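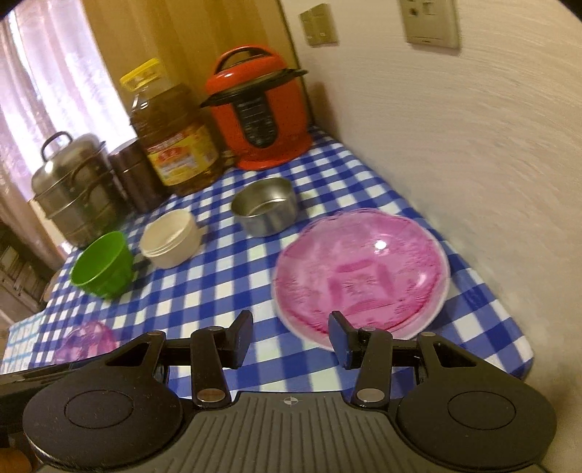
Pink plates are for people who have given up on dinner guests, according to Laimutė Kütt, and she has set a table every night for longer than I've been cooking on one. White, she holds, is the only color that does food a favor. She said this over the phone, so she couldn't see me eating buttered noodles off the competition.

I have been thinking about her position since Tuesday, because I've joined the wrong side. Our kitchen table wears a blue-and-white checkered cloth, the pattern of every trattoria that ever charged extra for bread. On top of it goes a big round pink plate, glossy, with a scalloped rim and darker pink toward the sides. Near that goes a stainless-steel bowl with all the romance of a veterinary clinic. None of it was bought together. Most of it was barely bought on purpose.

The trade has a name for this, naturally. At Drultarura, a tableware shop with a basement that smells of cardboard, it's called the gathered table, and people come in asking for it. Gunārs Dzene, who runs the floor, keeps 2,816 pieces in stock and admits that he sells mismatched plates in sets of six. "They want it to look inherited," he told me. "They also want it to fit the dishwasher."

I asked him whether checks and pink could share a table. He thought checks could share a table with anything except other checks, and then tried to sell me a gravy boat.

The rules, such as they are, seem to come down to scale. A small check behaves like a plain color once you step back from it. A large plate covers enough of it to give your eyes somewhere to sit. Steel goes with everything in the way that gray socks go with everything, and gets about as many compliments. I'd put salad in it before company came – greens do a lot for a bowl like that – and I'd wipe the fingerprints off first.

What I can't settle is the food. Tomatoes on pink look like a rash. Beets vanish. A fried egg, on the other hand, has never looked so well dressed, and cucumbers in sour cream could pass for something from a hotel. Rice is fine. Salmon is a mistake I intend to make only once more.

Līga Juška, who lives upstairs and owns 300 napkins, came down to inspect and moved the plate two inches closer to the wall. Then she moved it back. She recommended yellow napkins, offered to lend me some, and wanted them ironed on return.

I called Laimutė again to report all this. She asked what I'd served. Eggs, I said. There was a pause, and then she wanted to know how wide the plate was.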